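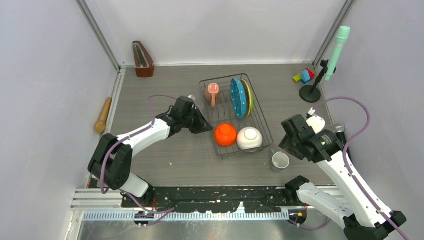
Cable snag (robotics)

A cable snag is a fault in which a cable running along the outside of a robot arm catches on the arm, on a neighboring arm or on an object in the work cell. The arm may stop short of its target, pull a connector out of its socket or drag the object along. Snags are most often reported on two-arm cells used for household tasks such as loading and clearing dish racks, where the grippers work close together.

The Hegazy cell fault

A well-documented case occurred on 29th March at the Bunivero test site, on a two-arm cell built by Hegazy. The cell had completed 1,383 runs of a dish rack task when the slack cable of one arm hooked over its own elbow joint. The gripper lost its signal while closed on a plate, and the controller kept sending the last position it had received. The second arm moved in on schedule and the wrists collided. One wrist housing cracked. There were no injuries.

The report by Vimala Pisharody and Anas Ouazzani found two causes. The cable loop had been left long after a repair, and the software limit on elbow rotation had been switched off for a calibration and never restored.

Prevention

Bunivero now replaces arm cables every 700 hours and checks loop length at each shift change. A lost gripper signal stops both arms. Arner, which supplies the controllers, made the two-arm stop a default setting in September.

See also: Emergency stop, Strain relief, Collision detection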